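Chapter 7
When Cloth Fights Back: Faults in Soft Handling

Most textbooks on robot faults begin with something heavy. A press comes down early, an arm swings through a fence, and the reader sits up. This chapter begins with laundry. We apologise to anyone who was hoping for sparks.

The fault we shall follow was logged at the Bolport test flat on 16th June, and it is known in the log as entry 342. The arm was running Flundari, a control package which had by then closed its fingers on cloth 1203 times in that flat, and which regarded itself, so far as software can, as rather good at it. It had been told to take a hanging towel by its edge, draw it clear, and stop if anything pulled back. It took the towel. Something pulled back. It did not stop.

What pulled back was the rail. The fingers had closed on the towel and on the rail behind it, and the controller, noting a firm grip and a steady load, concluded that it had hold of a very good towel. It pulled harder. The rail came away from the wall with both its screws and a quantity of plaster, and the arm carried the lot to the folding table, where it tried to fold it.

The trouble starts with what a wrist camera has to go on. At close range a towel is mostly a large area of one colour, with its fold and its hem running much the same way, and whatever holds it up may be out of sight altogether.

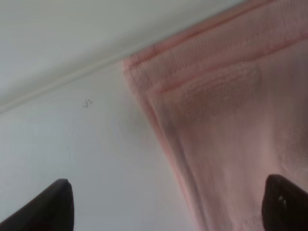 Then surely you fit a force limit and go home, wrote one reader of the draft of this chapter, in capitals which we have removed. It is a fair point, and the arm had a force limit. Skinach, who supplied it, had set it in March for lifting wet bath sheets, and a wet bath sheet is heavier than most people care to remember. The rail gave way well below it. A limit chosen to protect the arm will not always protect the wall, and neither figure tells you much about a hand that happens to be in between.

Three terms will be needed from here on. A fault is the thing that is wrong: in entry 342, a limit that did not suit the job. An error is the wrong belief that follows from it – the controller's faith in its very good towel. A failure is what the landlord sees. Students mix these up every year, and so do people who write incident reports, usually in the direction that makes the failure sound like weather.

Small items bring troubles of their own. A sock offers two layers where one was wanted, a cuff that stretches before it tells you anything, and sometimes a sole covered in raised dots meant to grip a floor. Those dots will grip other things as well. In section 7.4 we look at what happens to a slip sensor when the cloth declines to slip, and why pulling on a stretched knit gives a load reading that climbs gently and looks healthy right up to the moment it lets go.
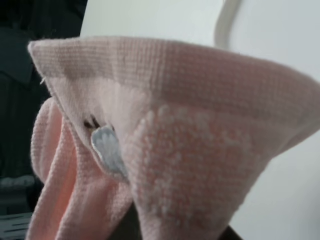

Treloar's own reply to this line of argument was that a torn sock costs less than a new sensor, and that the sums should be left there. We do not leave them there. The repair to the wall came to £1650, for one thing, and the controller's reasoning was the same as it would have been with a sock: firm grip, steady load, carry on. A machine that cannot tell the cheap mistake from the dear one has to be stopped in both cases.

The stop itself gets section 7.5. At Bolport the stop button worked perfectly. It was mounted beside the folding table, 2 metres from the rail, on the far side of the arm, and the operator sensibly chose not to reach past a moving machine that was holding a length of metal. Before reading on, you may like to look round your own lab and work out which side of the arm your button is on.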